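The Cheap Seats at Pritton

I have now been to six Tindach Wrestling shows at the old Pritton roller rink, and I still can't tell you who the champion is. Let me explain! Tindach crowned a guy in January, then the belt changed hands on a card that wasn't streamed, and the ring announcer has been hedging ever since by calling everybody "your champion" if they're holding gold on the way in. I kind of love it.

I grew up on the big TV product, the kind with fireworks and a twenty-minute talking segment before anybody locks up. So my first night in Pritton was a shock. The show was supposed to start at 7:30 and got going at 8:05. The entrance music skipped. There were 222 people in the building (the promoter reads the gate out loud before the main event, which I've never seen anywhere else) and I'd say most of them knew at least one wrestler from work.

Then the opening tag match started, and wow. You forget how loud a body slam is when there's no commentary over it. A team called the Ondby Express spent the better part of ten minutes cutting the ring in half on some poor kid in green trunks, and when he finally made the tag the place came apart. A grandmother in my row threw her popcorn. I bought her another one.

What Tindach gets right is the pacing. Matches are short, the bad guys are bad, and the only long one is at the end. I timed last month's main event at 51 minutes, a best-of-three-falls thing against Bawa, the masked heavyweight who has been running through the roster since spring. Did it need all 51? Probably not. The second fall dragged, and there was a ref bump I could see coming from the parking lot. But the finish, with Bawa going for the splash and landing on nothing but canvas, had people standing on their chairs.

I do have gripes. The women get one match a night, usually right after intermission while half the crowd is still in line for nachos, and they've been having the best bouts on the card. Move them up! And please, somebody fix the merch table. I waited through two entire entrances for a shirt and they only had smalls.
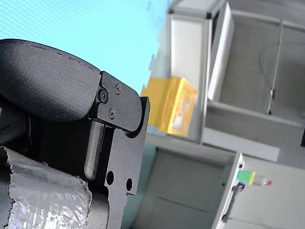 I went home with a small, by the way. My niece wears it to school now and has started telling her friends that Bawa is her uncle. She's coming with me to the next one, and I've already told her we're sitting on the side by the curtain, where the wrestlers stop to argue with people. Ringside seats were gone when I looked, so we're in the bleachers again, and I've got my fingers crossed that they open the snack bar before the first bell this time.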